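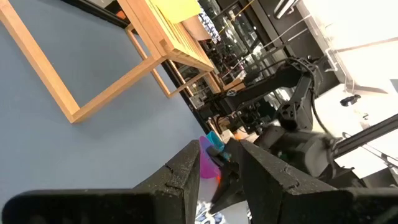
# Trelivico Home Podcast Kit

Every morning-show host who walks off the couch seems to start a podcast by the following January, and every one of those launches brings a fresh batch of "start your own show" kits. The Trelivico is one of the better ones we stock. We still think you should read this page before you pay for it.

**What's in the box**

- One USB desk microphone with a foam cover
- Folding table stand (no boom arm, despite what other sellers show)
- Closed-back headphones
- 3 months of the Rakska editing app
- A 40-page booklet called *Talk Like a Host*

**Sound**

The mic is fine. Trelivico says "broadcast quality," a phrase with no fixed meaning that we've seen on much worse gear. It picks up one person speaking close to it clearly. Put two people on either side, talk-show style, and the second voice goes thin. If you plan to have a co-host, buy a second mic. The Purden desk mic matches it well enough and plugs into the same app.

**The app**

Rakska trims silences and evens out volume. It also offers to write your episode titles, and all the ones we got read like gossip headlines. The free period rolls into a paid plan unless you cancel, so set a reminder on the day you sign up.

**The booklet**

Mostly advice on "finding your truth" and teasing a big reveal before the ad break. Some people will like that. The two pages on interviewing guests are decent.

**Who it suits**

Solo hosts recording recaps, celebrity chat or advice shows in a quiet bedroom. We wouldn't pick it for panel shows or for recording on the road, where the stand tips over on soft surfaces.

**Details**

- Item number: 2097
- Price: $99
- Cable: USB-C, over six feet long
- Works with: Windows and Mac (phones need an adapter, sold separately)
- Returns: unopened kits only; the app code can't be refunded once used

Page last checked October 29, 2022.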